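# Pagar por lo que se tira

El ayuntamiento de Jonska lleva desde mayo discutiendo si cambia la tasa de basuras. Hoy cada vivienda paga lo mismo, viva en ella una persona sola o una familia de seis. La propuesta que está sobre la mesa cobra una parte fija y otra según los litros de resto que se entreguen. Yo estoy a favor, aunque con bastantes reparos sobre la forma en que se quiere hacer.

Empiezo por lo que me parece claro. El agua se paga por metro cúbico y la luz por kilovatio. A casi todo el mundo le parece normal. La basura, en cambio, se trata como si apareciera sola en la acera y desapareciera por la noche. El que separa el vidrio, lleva el aceite al punto limpio y guarda las mondas para el compost paga igual que el que lo mete todo junto. No hace falta ser economista para ver que así el esfuerzo lo sostiene sólo la buena voluntad, y la buena voluntad se cansa.

En el barrio de Rellier se hizo una prueba con 147 viviendas. Recibieron bolsas con precio incluido y un cubo marrón para la materia orgánica. El informe que se repartió después tiene once páginas y lo he leído entero. Dice que bajó el resto y subió la orgánica. Dice también, en una nota al pie, que aparecieron bolsas sin identificar en las papeleras de las calles vecinas. Esa nota merecía más sitio.

Spyros Petridis, que lleva una frutería en la plaza, me lo explicó con menos rodeos: si cobras por la bolsa, alguien la dejará en la puerta de otro. Tiene razón y conviene contar con ello desde el primer día. Mi respuesta es que ya ocurre ahora, con la tasa igual para todos. Basta pasar por detrás del polígono de Tevmont para ver colchones, escombros y neveras que se podían haber recogido gratis con una llamada.

Más me preocupa lo otro. Una casa con un bebé genera pañales. Una casa con una persona mayor enferma también. Ninguna de las dos puede reducir mucho, por mucho que lea folletos. El borrador prevé una bonificación, pero hay que pedirla con cuatro documentos y en persona, de nueve a doce. Aliki Kyriakidis, que cuida de su madre, calcula que perdería una mañana de trabajo para ahorrarse una cantidad que no compensa la mañana. Una ayuda que cuesta tanto pedir acaba en los informes y no en los bolsillos. El padrón y el centro de salud ya tienen esos datos, y con el permiso del vecino deberían bastar.

Tampoco me gusta que se hable sólo de los hogares. Los comercios de la calle Michailidis sacan cada tarde cartón y plástico de embalaje que ningún cliente ha pedido. En el borrador pagan por metros de local. Si el principio es que pague más quien más tira, tiene que valer igual a los dos lados del mostrador.

Se han presentado 677 alegaciones. Son muchas para un municipio como el nuestro y sospecho que la mayoría repite un mismo modelo, pero eso no las invalida. Pido que se contesten, que se corrija lo de las bonificaciones y que se apruebe la tasa con una revisión al cabo de un año. Aplazarla otra vez significa seguir como estamos, y el vertedero comarcal no va a hacerse más grande mientras lo pensamos. 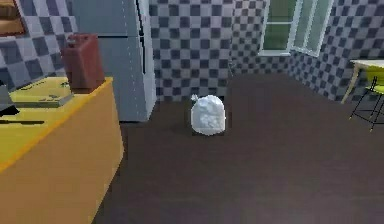 *Una bolsa de basura blanca, ya atada, en el suelo de una cocina. Imagen generada por ordenador.*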